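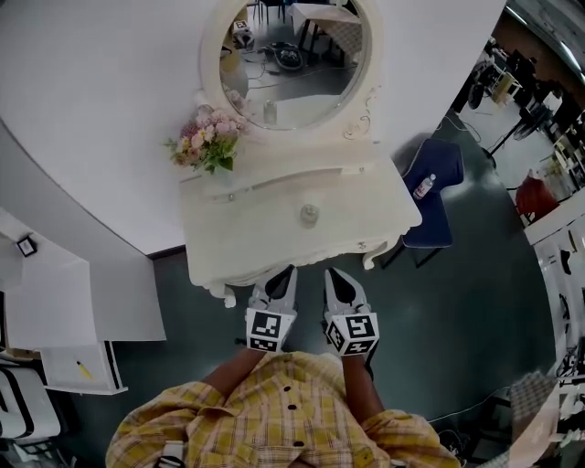
For eleven days in March, the best-looking data at Clurska was also the worst. The small robotics outfit teaches machines to tidy bedrooms and bathrooms by having people do the job first, wearing a head camera and holding a gripper in each hand. Every gripper carries a white cube printed with black square markers, and the cameras use those squares to work out where the hands are. It's a wonderfully simple idea, and on a plain desk it works like a charm. Then the team moved on to the cream vanity, with its carved legs and its big round mirror, and things got weird.

The first sign came from the robot. Trained on the new recordings, it would roll up to the table, reach for a hairbrush, stop, and then drive its left arm straight at the glass. It did this 2 times before anyone hit the stop button fast enough to save the mirror. (The third mirror is the one they still have.)

"I was sure it was the arm," says Chrysanthi Rallis, who runs testing. She had the shoulder joint out on a bench by lunchtime and found it in perfect health. She swapped the controller. She swapped the cable, then swapped it back. The arm went for the glass again, this time at a crawl, with a foam pad taped up in front of it.

What cracked the case was a boring plot of wrist positions that Marin Tomić had pulled up for another reason entirely. A hand moving over a table should draw a smooth line. These lines were smooth for a second or so, then jumped nearly a yard forward, to a spot behind the wall, and jumped back again. Tomić knew the room well enough to know what was at the midpoint of that jump. It was the mirror.

I love this part. A marker seen in a mirror comes out flipped, and good tracking software should throw a flipped marker away. Groletti, the tracking package Clurska uses, does just that by default. But months earlier someone had loosened the check so it would accept markers that were blurred or half covered by a sleeve, and a few of the squares on the cubes happened to look, once flipped and a bit smeared, a lot like other squares in the set. So every now and then the software picked a hand inside the mirror and believed in it completely. The robot learned from that. It was reaching for things the way it had been shown.

Out of 1,587 vanity recordings, the team found the jump in far more than they'd hoped, and they pulled the whole batch. Rallis then went through 50 of them by eye, one after another, to make sure the new filter caught what she caught. It missed two, both with the grippers right up against the front edge of the table, so the filter got tightened again.

The fix has a few layers now. The squares were redrawn so that none of them resembles a neighbor in reverse. Any hand that moves faster than a human arm can move gets flagged. And the robot has a hard limit on how far past a tabletop it may reach, whatever its training tells it, a rule Rallis says should have been there from the start.

They kept the mirror. Tomić wouldn't hear of covering it, and he's already asking for a second one, the folding kind with three panels.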